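Gorimcombe Joinery: Progress Report to the Lumlow Skills and Work Fund
Second period, prepared by Nabila Halim, workshop manager 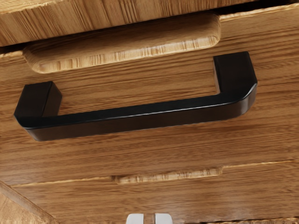
Where we are up to

Thank you again for your patience over the winter, and for the very kind note that came with the second payment. Saodah pinned it up in the lunch room, where it has been read more often than the roster.

You'll remember that the grant covers the drawer-testing side of our kitchen range: opening and closing each handle style over and over, which our people have always done by hand at the end of the line. The plan was to have the arm trained in simulation first, so that it could make its mistakes on a rendered drawer and leave our good oak fronts alone. That part is well along. The black bar handle is the style we started with, as it is the one we sell most of, and Arif Gunawan has now built 4 handle styles into the simulator, with 6 more to come before we call the library finished.

The bar handle has been a good teacher. There is a decent gap behind the grip for the fingertips, but the approach matters a great deal, and in the early runs the gripper came in too low and pushed against the front. Arif sat down with Kurniawati Hutapea, who has been checking drawers here longer than I have been employed, and watched how she does it. She hooks, pauses, then pulls. The pause went into the training and the simulated success rate rose from 44 to 70 per cent over the period. We would like it a good deal higher before anything moves on the shop floor.

What it means for the team

I promised you a frank account of this, so I'll give it some room. When the project was announced there was worry, and I think we were slow to answer it. We held a proper sit-down in March with everyone from the finishing end, and Melati Sumampouw from Kusuma came along to talk about what the change had looked like at their place. No positions are being cut. The repetitive pulling goes to the arm, and the judging stays with people: how a drawer feels, whether a runner is gritty, whether the grain on a front matches its neighbour.

Kurniawati has moved to three days on checking and two with Arif, with her pay adjusted to suit. She tells me her wrists are happier already – I pass that on as she said it, and we have no measurements behind it yet. Two of the younger staff have asked to learn the simulator as well, and we'd love to say yes if the training line can stretch.

Spending and what comes next

Spending is on budget apart from the software licence through Brosto, which cost more than quoted. We have covered the difference ourselves. Next period we hope to finish the handle library and run the first supervised trials on a real cabinet. You would be most welcome to visit – Thursday mornings are quietest, and the kettle is always on.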